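Open days should show us the slow part

April 12, 2025

Kesex opened its Jirulwood workshop to the public last month, and I went along with 12 other people from the neighbourhood. The company is developing machines to handle laundry for hospitals and aged care homes. I came away thinking the day had been planned back to front.

We spent most of the visit in the front room, where a finished arm moved boxes from one shelf to another. It did this without a mistake and people clapped. Then we had a short talk on funding, with a slide saying the company had logged 2,459 hours of practice material. The room where that material gets made came last, when half the group was already looking for the coffee. 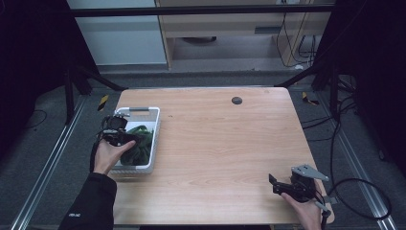
My argument is that the last room should come first. A town that is asked to rezone land for a robotics firm, as ours was in August, ought to see what the work consists of. Much of it is a person at a table with a gripper in each hand, going after a crumpled green cloth in a plastic basket. The grippers have cables running off them, and the person supplies all the judgement. Cloth is hard for a machine because it never lies the same way twice, and a few minutes in that room explained this better than the slide did.

Kesex told council it would bring 202 jobs to the district. I don't doubt the number, but I would like to know how many are jobs like that one, what they pay and how long a shift runs. Standing at a table repeating a household chore is real labour, and it should be discussed as such. I asked, and was told to send an email.

Grecu, the firm out at Ulwood, plans its own open day and expects 500 visitors. I hope it skips the boxes - or at least leaves them to the end - and lets people talk to the operators for as long as they like.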